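Workshop Tips: My Rules for a Gripper Bench

I've been teaching small grippers to pick things up on a home-sized bench for a while now, and I keep a list of house rules taped inside the cupboard door. Irina Pîrvu asked me to type it up, so here you go — steal whatever you like!

Wipe the tabletop before every session, then again when you swap objects. Crumbs and grit love a ridged finger pad, and once they're in the grooves you'll be digging them out with a toothbrush (an old one, please, and keep it out of the bathroom).

Pencil your grid, don't use marker. I draw mine with a long ruler and go over the lines again each September. Marker looks great for a week and then you're stuck with it forever, even after you change your mind about the spacing.

Anything that stands up tall goes on a flat base, well back from where the fingers are working. Give it a gentle nudge. If it rocks, it comes off the table.

Check the pad screws every 32 picks. I used to wait until something felt sloppy, and I lost a whole afternoon that way.

Open the fingers all the way before you set the tool down or hand it to anyone. Same goes for breaks, even short ones when you're only running to the kettle.

Write down what you changed. Pad swapped, table moved, new lamp, whatever — one line in the notebook with your initials. My notebook is up to 504 lines and I still look things up in the early ones.

And no coffee on the bench. I mean it!

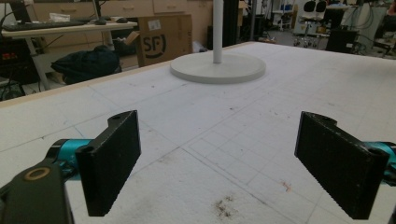 Stela Onu wrote back that she'd add one more rule, which is to tie back long sleeves and take off bracelets before anyone picks up the tool, and that she checks her screws twice as often as I do.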